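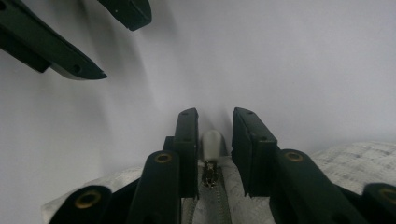 Go slower on the close, a commenter called Batberg wrote under my last post, and quit tuning the springs until the linkage stops wobbling. Fair! So I spent two evenings on the pivots, reaming every hole in the gripper arms and pressing in new brass grommets (I bought a bag of 18 and ruined nearly 10 of them, don't ask).

Zippers are still my favorite test. A pull tab is small, it flops over, and the fabric wants to come along for the ride. The Alden build, my version 2, could never get both pads square on the tab. These new ones are flatter and I like them a whole lot better already!

Next up is the wrist. I want it done before I haul everything over to the shop in Rokville.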